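Flevmont Library Reopens Laptop Loan Desk With New Check-In Steps

Posted Tuesday, 9:40 a.m.
Filed under: Local services

The laptop loan desk at the Flevmont public library is open again after a two-week stop to recount its stock and change how returned machines are checked. Loans resumed at the start of the week. The loan period stays at 30 days, with one renewal if no other borrower has placed a hold.

The recount found 101 laptops fit to lend. A further group is being kept back for battery replacement and will go out again in March. The library recorded 1,793 laptop loans over the past year, up on the year before, and the old check-in procedure had been written for a much smaller collection.

Under the new procedure a laptop is handed in closed, with its charger, and is not put back on the shelf the same day. Staff look at the lid, the underside and the hinge first, then open the machine and check the screen, keyboard and ports. The battery cycle count is read from the system report and entered on the loan record. A machine that has passed 80 percent of its rated cycles is set aside for a closer test. User data is then erased and the operating system reinstalled from a local server.

Zoriana Tkachuk, who runs the desk, said most of the damage found during the recount was to hinges and charging ports. Cracked screens were less common than expected. Several lids had adhesive left on them from stickers, and borrowers are now asked to leave the lid bare. Chargers were the item most often missing. The replacement fee for a charger has not changed.

The work surface has been changed too. Check-in used to take place at the front counter, where laptops were stacked beside returned books. It now has its own table, covered in brown paper, with dark blue tape laid out in a grid. The paper is replaced when it tears or gets dirty. Laptops are placed flat with the lid shut until their turn comes, and stacking is no longer allowed at any stage.

Wiping down follows a set order. The lid is done first with a dry cloth, then the underside, then the palm rest and keys with a cloth that has been lightly dampened and wrung out. Liquid is not sprayed on the machine. Cloths are folded and kept at the table during a shift and washed at the end of it.

The storage cabinet was supplied by Casberg and has a charging lead in each slot. Laptops are kept at partial charge when they are not on loan and brought up to full on the morning of a pickup. Borrowers who reserve online should allow one working day between the reservation and collection.

The library has put 3,000 dollars into spare parts for the coming year, mostly batteries and chargers. Rami Qudah, who handles purchasing, said parts for the older models are getting harder to find and that those models will be retired as they fail. No date has been set for buying new ones.

Pickup is at the side entrance from 10 a.m. to 6 p.m. A library card in good standing and one photo ID are required. Borrowers under 18 need a parent or guardian to sign the loan form. Late returns are charged by the day, and an account with an overdue laptop cannot place new holds on any equipment until the machine is back.

Questions about a loan made before the stop can be sent to the desk by email or asked in person.
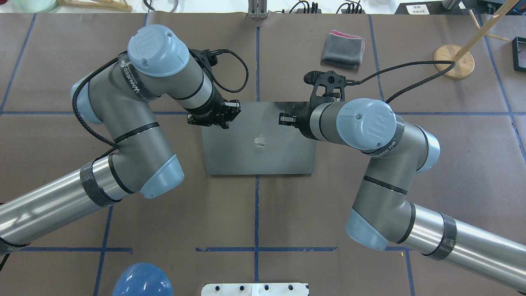
Sanaa Ait Brahim
Does the one working day apply to renewals as well? I have one due back this week and would like to keep it for another month without bringing it in. Also, my charger is the old type with the loose plug, so I'd be glad to swap it if there are spares.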